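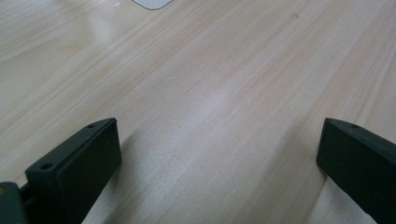 About Skonico

We try out grippers. We also try out arms, cameras and the controllers that tie them together, but grippers are where we started and they're still what we talk about at lunch. Skonico is a small test shop, six people in all, and companies come to us when they're stuck between two or three pieces of hardware and want somebody to spend real hours with each one before they buy.

Atif Sial started the company after years of setting up packing lines. He kept seeing the same thing: a gripper got picked from a data sheet, bolted on, and then everyone spent a month finding out what the data sheet left out. How wide does it open once the pads are on? What does it do with something thin lying flat on a table? Can you see past the fingers with the camera where you want to put it? Those are fun questions (we think so, anyway!) and you can answer most of them in a week with a table and some patience.

What a day looks like

Most of our work happens on tabletops. We like a plain light wood surface with dark fingers over it, a wide gap between them and the grain running through behind. You get a good clean edge on each finger that way, and it's easy to check the opening against what the controller thinks the opening is. You would be surprised how often the two don't agree on the first day.

We do a lot by hand before anything goes on an arm. With a hand-held gripper and a camera looking down past the fingers, one person can run through a whole tray of parts in a morning and get a feel for which ones will be trouble. Then we put the same fingers on the arm and do it again, slower, and compare. Sometimes the arm is better. Sometimes the person is so much better that we go back and change the approach angle, or the pads, or the speed of the last inch.

Our log for last year has 3,868 grasp attempts in it, and every one has a note beside it. The notes are the part clients end up reading. "Picked it, but twisted on the way up" is worth more to a packing engineer than a check mark, and we write them in words so that someone who wasn't in the room can follow along.

Some work we've enjoyed

Zeva asked us to compare two parallel grippers for small cardboard sleeves. On paper they were nearly twins. We ran 1,107 picks between them over three weeks and the difference came down to how the finger tips closed: one pair met flat, the other met at the top first and squeezed the sleeve out like a melon seed. A thin shim fixed it, so Zeva kept the gripper they already had and spent the money on lighting. We were delighted.

Alemneh makes a controller that we use on two of our benches. We started as a customer, sent them a long letter about the way it handled a soft close, and they sent back new firmware and more questions. That has turned into a regular exchange. We pay for our units like anyone else, and when we compare their controller with another one we say in the report that we know them well.

Then there's the Brunton job, which began in March and is still going. Brunton sorts returned housewares, so no two items in a bin are alike, and the camera matters as much as the fingers. We've tried it mounted close in at the wrist, farther back, and off to the side on a post. The wrist view is our favorite so far – you lose the big picture but you see exactly what is between the fingers at the moment you need to know. Glare from shiny tabletops has been the main headache, and we have become rather fussy about lamps.

How we test

You send us the parts you need picked up, good ones and ugly ones together. Please do send the ugly ones. We agree with you on what counts as a pick before we start, and we don't change it halfway through.

Each gripper gets the same parts, the same table and the same light. Whoever sets up the first gripper sets up the second one too. If something breaks, it goes in the report, along with how long the fix took and which screws we had to hunt for.

We don't sell hardware and we take no commission from people who do. Your report comes with all the numbers and all the notes, and you can share it with the makers if you like. A good many of them write to us afterward, and those are some of our best conversations.

Come and see

Visitors are welcome on most weekdays if you write ahead. Bring a part that's been giving you grief and we'll have a go at it while you're here. There's usually a bench free, and the shelf by the door holds 91 sets of fingers, quite a few of them our own 3D prints from early experiments that didn't go as planned. Feel free to pick them up and pinch things.

We take on students for a term at a time. You don't need to have worked with arms before, but you should like repeating things carefully and writing down what happened.

Page last updated 05/06/2025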